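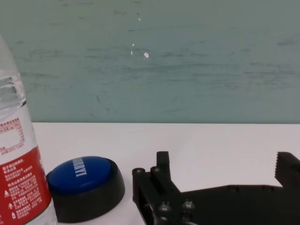
She has been collecting desk things for going on nine years, and she'd like it known from the outset that she never meant to. It started with a stapler shaped like a crocodile, a goodbye present from her first job in Weldale, and by the time she'd moved house twice there were 174 of them, most in the spare room and a good few in the lounge where visitors can't help fiddling with them.

"People come over for a cuppa and leave an hour late," she says, moving a stack of magazines so I can sit down. "They pick something up, they put it down, they pick it up again. I love that. I don't have anything here that you're not allowed to touch - well, there's one glass paperweight, but otherwise go for your life."

The novelty buttons are her favourites at the moment, the big domed ones you're meant to thump when the day is going well, or when it isn't. She has a soft spot for the blue one with EASY! across the top in white capitals, sitting in its chunky black base.

"It's the exclamation mark that gets me," she says. "Somebody sat in a meeting and decided that the word on its own wasn't cheerful enough. And it's such a good blue, isn't it? You'd paint a front door that colour."

I ask whether the buttons do anything, and she gives me a look of great patience. Some in the collection talk, some squeak, one plays a few bars of a brass band and then goes flat. She doesn't much mind which. What she cares about is the shape, the way the cap sits in the rim, and how it feels under your palm when you've been staring at a spreadsheet since breakfast.

She paid $30 for the most expensive of them, at the Turetti market, and felt guilty the whole drive home. Most have cost her a couple of dollars from op shops, and her sister posts her others from Hudel wrapped in tea towels (the tea towels, I gather, are meant to be sent back and never are).

Talk turns to how these things get used once they're out of the box, and she lights up. In her experience a desk toy has a short career as a toy and a very long one as furniture.

"Everything flat becomes a shelf! You give someone a lovely button and the next time you visit it's got a mug on it, or a pot plant, or their drink bottle. I used to be a bit hurt. Now I think it's the nicest thing that can happen to an object, that someone's got so used to having it there they'll just plonk their water on top."
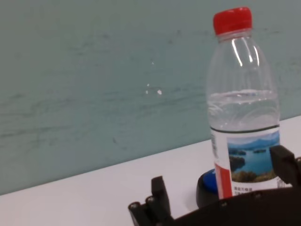
Half a bottle of water, with a button for a coaster.

She's fond of bottles too, as it happens, or of their labels at least. She soaks them off in the laundry sink and keeps the ones with scenery on them in an old photo album.

"Lakes, mostly. Lakes and mountains. I couldn't tell you where half of them are, and I can't read plenty of them, but on a wet Friday I'll sit and turn the pages and feel I've been somewhere."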